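Galerie – Une tour de bureau ouverte, et ce qu'on nous promet d'en tirer
Atelier Ferrand, page mise en ligne le 24 juillet 2019. Textes de Solène Moulin, relectures et objections de Noémie Hoarau.

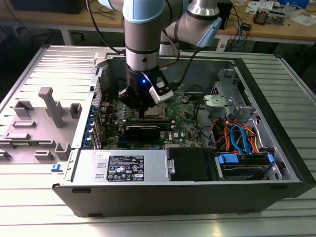
Le lot 584

La tour appartient au lot 584, racheté à un cabinet comptable par l'intermédiaire de Resbridge. La fiche de vente disait « unités complètes, prêtes au réemploi ». Je me méfie de « complètes » et encore plus de « prêtes ». Une fois le panneau posé à côté et la tour couchée sur l'établi, on peut au moins commencer à parler de ce qu'il y a dedans, et laisser la fiche où elle est.
Noémie trouve que je suis injuste avec Resbridge. Elle n'a pas payé le transport.

Le panneau latéral

On le range toujours à plat, face intérieure vers le haut. Les pattes et les ergots en plastique gris ont l'air solides sur une photo ; à l'atelier, c'est ce qui casse en premier quand quelqu'un empile trois panneaux dans un coin « juste pour la pause ». Un panneau auquel il manque un ergot ferme encore, mais il vibre, et l'acheteur vous rappelle.
Les revendeurs notent l'état du boîtier de A à C. Je n'ai jamais vu de grille qui tienne compte des ergots.

Du bleu partout

Clips du disque, équerres des slots d'extension, petit loquet du panneau : le bleu revient un peu partout dans cette tour. On nous explique volontiers qu'un code couleur rend le démontage « intuitif ». Admettons pour les clips du disque. Pour le reste, je demande à voir une personne qui n'a jamais ouvert un ordinateur se débrouiller avec la seule couleur. Nous avons essayé en janvier, lors d'une séance d'initiation : la moitié du groupe tirait sur tout ce qui était bleu, câbles de données compris.
(Note de Noémie : ils ont quand même sorti le disque avant toi.)

Les câbles

Orange et rouge pour l'alimentation SATA, bleu pour les données. Le faisceau remonte en serpentant par la cage métallique, et c'est le genre de passage que l'on regrette de ne pas avoir photographié avant de tout débrancher. Les tutoriels disent de « repérer le cheminement ». Sur quoi ? Avec quoi ? Chez nous c'est un bout de ruban de masquage et un feutre, et cela marche mieux que l'application Ketau qu'on nous a vantée au salon, laquelle demande de créer un compte pour dessiner une flèche.

La carte mère

Verte, avec son logo DELL en blanc. Un visiteur m'a assuré qu'une carte de marque valait forcément plus cher à la revente. Peut-être, si elle fonctionne, si quelqu'un cherche exactement celle-là et si ses points de fixation correspondent au boîtier de l'acheteur. Cela fait beaucoup de si pour un logo.
Quant aux condensateurs, on lit sur les forums qu'un coup d'œil suffit. Un condensateur bombé se voit, d'accord. Un condensateur fatigué peut rester parfaitement présentable, et je ne signe rien à partir d'un cliché, même net.

Autour du processeur

Zone des grandes déclarations. Tout le monde a une théorie sur la pâte thermique. La Hukamen nous a été vendue 5 euros la seringue avec la promesse d'une « baisse de température spectaculaire ». J'ai posé la question simple : par rapport à quoi ? À une pâte sèche de dix ans, n'importe quelle pâte fraîche fait bonne figure. Sur les 2 machines où nous avons comparé avec notre tube habituel, je n'ai rien relevé qui justifie le mot spectaculaire.
Noémie continue d'acheter la Hukamen parce que l'embout est pratique. C'est le premier argument sérieux que j'entends à son sujet.

La carte d'extension

Noire, en place dans son slot, au milieu de la carte mère. Je ne donne pas son modèle sans l'avoir sortie et lue. On m'écrit chaque mois pour me dire « c'est évidemment une carte graphique » à propos de photos où rien ne permet de trancher. Une carte dans un slot est une carte dans un slot, le reste se lit sur l'étiquette.

Le bloc d'alimentation

L'étiquette noire est couverte de symboles de certification. Elle rassure les clients. Moi, elle m'apprend ce que le bloc était censé être en sortant de l'usine, et rien de son état après des années sous un bureau, à avaler de la moquette. Passage au testeur pour chaque bloc, sans exception, y compris ceux qui « marchaient encore hier ».
Et on ne l'ouvre pas. Sur ce point je n'ai aucun doute, ce qui m'arrive rarement : un bloc suspect part au recyclage fermé, avec ses vis.

Le conduit en plastique noir

Pièce mal aimée. Il y a une petite vis à main argentée, donc quelqu'un a pensé à nous, et pourtant c'est la pièce qui manque le plus souvent dans les tours qui nous arrivent. Des bricoleurs la retirent en affirmant que l'air « circule mieux sans ». J'attends toujours les mesures. Quand on en a une, on la garde avec sa vis, dans le même sachet, avec le numéro de la machine dessus.

Le disque

Deux clips bleus, on pince, on tire. Voilà pour la partie facile. La partie difficile commence avec la phrase « les données ont été effacées », écrite sur presque tous les bordereaux. Par qui, avec quel outil, où est le rapport ? Sur les 5 derniers bordereaux qui portaient cette mention, pas un n'était accompagné d'un certificat. Nous effaçons donc tout une deuxième fois, et tant pis pour la demi-journée.
Si vous nous donnez une machine, gardez votre disque. On ne vous en voudra pas, on en a plein les tiroirs.

L'établi

On me demande souvent ce que vaut une surface en aluminium nervuré. C'est rigide, ça se nettoie bien, et les petites vis vont se loger dans les rainures avec un talent remarquable. Les catalogues parlent d'un « plan de travail professionnel ». J'y ajoute une coupelle aimantée et je garde mon avis sur l'adjectif.

Ce que devient le lot

Les tours qui passent les contrôles repartent avec une fiche à nous, plus courte que celle de Resbridge et nettement moins enthousiaste. Les autres servent de réserve de pièces. Je ne publie pas de taux de réussite : ceux que je vois affichés ailleurs ne disent jamais si l'on compte une machine remontée avec le disque d'une voisine.
Noémie voudrait une page « avant / après ». Je lui ai répondu qu'une tour refermée ressemble beaucoup à une tour refermée. La discussion est en cours.

Pour reprendre nos textes, citez l'Atelier Ferrand. Les corrections sont bienvenues, de préférence avec une référence lue sur la pièce.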